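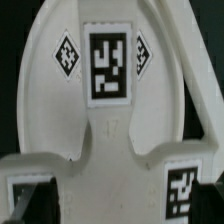

2. Fixture Body and Marker Layout

2.1 Shape of the part

The Okov fixture is a molded plastic body, off-white, with an arched outline at the top. Two curved channels are recessed into the upper half and run down from the top edge, one on each side of a raised central spine. Each channel bends inward and ends near a horizontal step. The outer rim of the left channel is raised and was kept as the reference edge for all hand measurements.

Our first drawing, made in February, had straight channels. Firdevs Akyol redrew them to follow the arch after the straight version left too little material at the shoulders. The change added 5 mm to the overall width.

2.2 Marker placement

The main marker is rectangular, taller than it is wide, and is mounted on the spine near the top. A square marker sits on either side of it, turned 45 degrees so that the corners point up, down, left and right. All are printed in black and white with a white border.

The rotated markers are there to resolve the heading of the fixture when the main marker is read poorly. They also sit closer to the curved surfaces, and this is the weak point of the layout. From directly above at close range, the right marker is partly hidden where the surface curves away, while the left one is fully visible. Nivaldo Evangelista proposed moving both toward the spine by 2 mm. We have not made this change — the border of the main marker would then have to be trimmed.

2.3 Surface finish

The surface is smooth and shows only soft shading along the ridges. Edge detection on the bare plastic was therefore unreliable in our tests, and the pose estimate uses the markers alone. Femi Nwosu tried a matte spray from Clota on a spare body. It reduced glare but left the paper borders harder to glue, so the spray was dropped.

2.4 Test set

We collected 1120 close-range frames under the bench lamp and set aside 200 for checking by hand. Blur was noted separately for the main marker and the rotated ones. Frames with a slightly blurred main marker were kept in the set.

2.5 Open items

Print the markers again on heavier paper.
Measure the depth of both channels at the lower end.
Send the revised drawing to Triin Kazlauskienė before the next molding run.

Section revised Mar 4, 2019, E. Ruotsalainen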